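The Toaster Has a Rule Book Now

Anatole Roussel has spent two years writing instructions for robots that share a bench with kitchen appliances. His mother, he says, believes he is in finance.
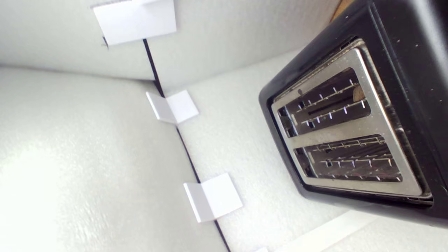 By Hòa Đinh
Practice and Standards desk, Sorgate

The Sorgate bench code runs to 169 clauses. Roussel wrote most of them, argued against several, and lost. "Clause one says unplug it," he told me. "You would think we could have stopped there."

We talked at the Trutberg workshop, where the coffee is made by a person. The code covers small arms working near household goods -- what gets unplugged, what gets cleaned, who may reach in and when. Toasters have their own chapter. Roussel is a little defensive about this.

"A toaster is a narrow slot with wires in it," he said. "You are asking an arm to find the opening, and you are asking whoever wrote the program to admit when it hasn't."
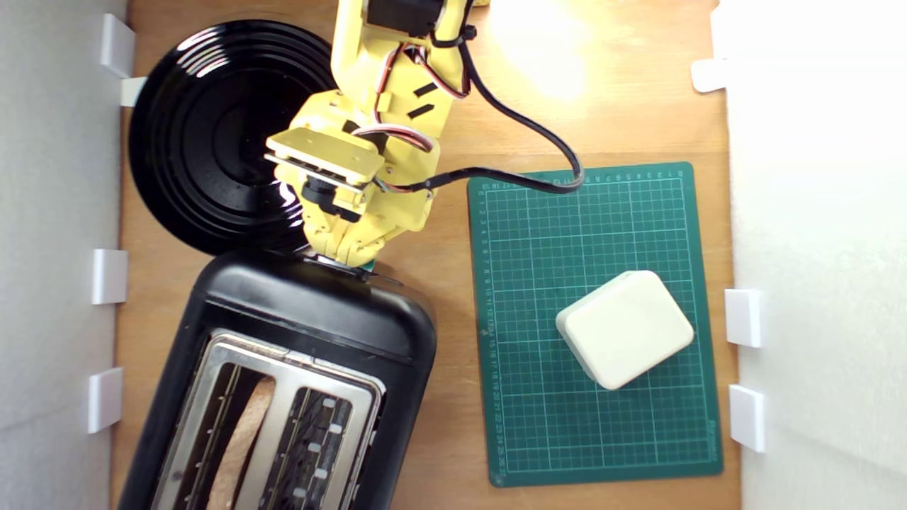
He has strong views on the admitting. Under the code, a run is scored by someone other than its programmer, and a slice leaning on the rim counts as a miss. An earlier draft allowed "substantially inserted." Roussel keeps a printout of that draft in a drawer and takes it out for visitors.

"People wrote to me about 'substantially,'" he said. "Long letters. One had a diagram."

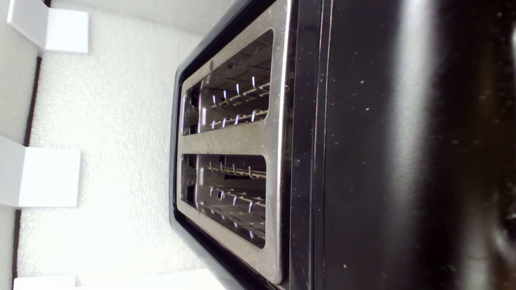

The bread slots and their wire guards, with specks on the casing.

Crumbs are clause 40. The code wants them noted before a session starts and removed before the next one, and it is the most ignored line in the document. Cường Diệp, who audits benches against the code, told me he has read 1,708 session logs and could recite the excuses to music. "'Crumbs nominal,'" he said. "What is a nominal crumb?" 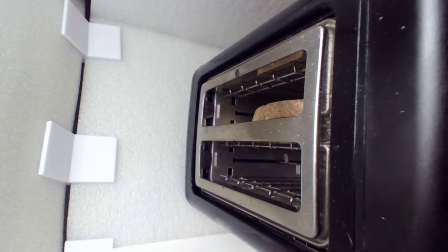

Resetting is where Roussel gets serious. The code asks for the bench to be put back to a written starting state before every run, bread included, and for that state to say which slot is in use. With a slice standing in one slot and the other empty, he said, two operators can write "toaster loaded" and mean different things. His fix was a single line on the form for each slot. It took four meetings.

I asked if he owned a toaster. He said he used the oven, and went to look for the form.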